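Hestance Table Cover Paper -- Heavy Roll

Item 304
Ships from our Ivholm warehouse

Heavy matte paper for covering tables. Craft nights, potting up seedlings, kids with glue, fish suppers. Tears off clean against a ruler, or just use scissors. Plain both sides, no print, no shine.

Comes on a cardboard core. 52 feet to a roll. Wide enough for most folding tables with a bit left over, but measure yours first please, we get a lot of returns over this.

What people use it for
Table covers mostly. Also pattern cutting, wrapping, masking floors before painting, lining shelves. Takes pencil, marker and crayon fine. Watercolor will buckle it. Not for hot pans.

Getting it flat
It will curl when it comes off the roll, all paper does. Roll it backward on itself, leave it overnight with a couple of books on the ends. Low-tack tape at the corners if there's a fan going. Dont iron it -- somebody tried.

Colors
Brown-gray (the usual). The Pimside green is sold out till March, sorry. White has its own page.
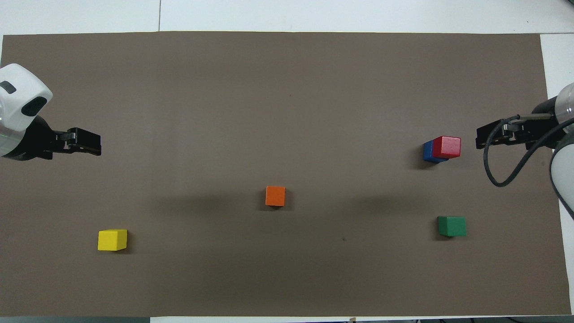 Brown-gray sheet on a white tabletop.

Packs
Single roll, or the 3 pack, which saves you a little on shipping. Cores can go in with your cardboard recycling.

From a customer
"Used it for my daughter's birthday, two long tables. Spilled juice didn't go through right away so I had time to grab a towel. Would like it in blue." -- Bimla Nigam

Delivery
Usually about 2 days to pack, then its up to the carrier. Dented ends are normal, torn outer layer is not -- send us a photo and we'll replace it. Unopened rolls can come back, cut ones can't.

See also: Awasthi tape dispenser, table clips, paper cutter bar

Page updated July 10, 2025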